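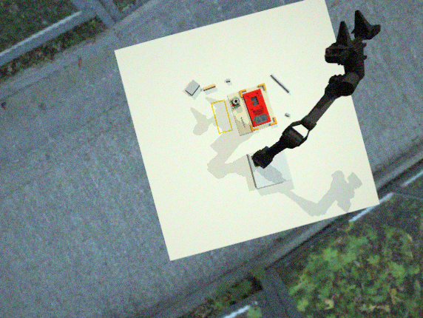 Kelly Whiteley asked whether the empty yellow outline ought to stay in the Barketti set, given that a policy could learn to chase the colour and ignore the task. We have kept it for this release. A second version without outlines is planned.

May, by Kelly Whiteley and the Curnbridge group

Print this page | E-mail this page

Barketti tabletop set: README

Barketti holds 707 simulated episodes of one arm working over a square table. All of them were made in the Varma simulator by people driving the arm by hand. No real robot was used.

Each episode folder has 2 files:

steps.csv, with joint angles and gripper state for every step
notes.txt, with the operator's initials and the result

Loose small pieces are put down at random before each run. They are clutter and are never the goal. The shadows are rendered, so a model trained on these views will see them shift as the arm moves.

40 episodes are held back for testing. Please don't train on them, and don't tune on them either. Failed runs are kept and marked "fail" in the notes.

Known problems

The ground around the table has the same kind of paving throughout.
In 2 episodes the gripper state is missing for the last few steps.

Loading scripts are in the Drerkonden repository, under tools. Report bad episodes there, with the folder name.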